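Inicio | Programa | Apuntes | Prácticas | Bibliografía | Contacto

Tema 3. Juntas en pavimentos de hormigón en masa

3.1. Objeto de las juntas

El hormigón se acorta al perder agua y al enfriarse. Si el rozamiento con la capa de apoyo impide ese movimiento, aparecen tracciones que a edades tempranas superan la resistencia del material. La junta fija de antemano la posición de la fisura.

3.2. Tipos

Contracción: sección debilitada por serrado o por un perfil embebido. La fisura progresa desde el fondo de la ranura.

Construcción: coincide con el final de una fase de hormigonado. Se resuelve con pasadores o con machihembrado, según el espesor.

Dilatación: separa la losa de elementos fijos (edificios, pozos, bordillos) mediante un material compresible en todo el canto.

3.3. Criterios de trazado

Las losas deben ser lo más cuadradas posible. Se evitan los ángulos agudos, que concentran tensiones y rompen en esquina; los encuentros se proyectan a 90 grados siempre que el contorno lo permita. Las tapas de registro se hacen coincidir con una junta o se rodean con un recuadro independiente.

3.4. Sellado

El sellante trabaja adherido a las dos caras laterales y nunca al fondo, para lo cual se coloca un cordón de polietileno. En el ejercicio Ukolwood se parte de 3196 m de junta y se pide la medición del sellante para dos anchos de ranura. La hoja de cálculo Imon admite ambos casos; los resultados se entregan con tres decimales.

3.5. Ejemplos de superficies pavimentadas exteriores

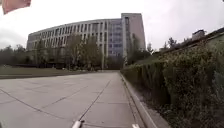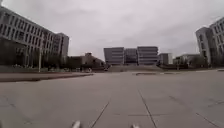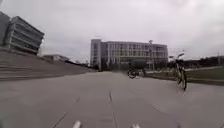
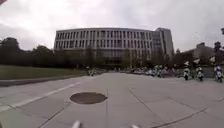 Figura 3.7. Pavimento exterior. En la última vista, tapa de registro próxima a una junta.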